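Setting up your Holroyd headset for the first time

If you've just been handed a Holroyd for vehicle crew training, don't let all the straps put you off. Set aside 30 minutes somewhere quiet, have a brew to hand, and take it slowly – it's a friendly bit of kit once the two of you have got acquainted!

Start with the fit. Loosen both side straps fully, settle the helmet level on your head and tighten from the back first, then the chin. Shirley Hulme, who taught me, used to make us nod 7 times and start again if anything slipped (we grumbled, but she was right).
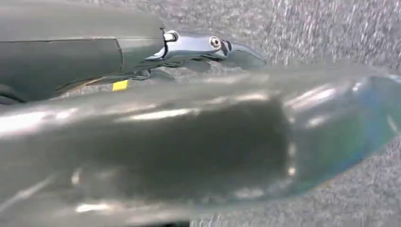 A polished metal finger with a small round screw head near its middle.

Now plug the lead into the crew station and wait for the green light. Look straight ahead, hold the left button until you hear a beep, then turn your head slowly from one shoulder to the other. If the view lags or swims about, go back and do the beep step again, keeping your chin still this time.

Last of all, save your profile under your own name. Colin Horrocks once saved his over mine, and I spent a whole August morning seeing the world at a slight tilt. Write your slot number on a bit of tape inside the rim and you'll be ready for your first drive.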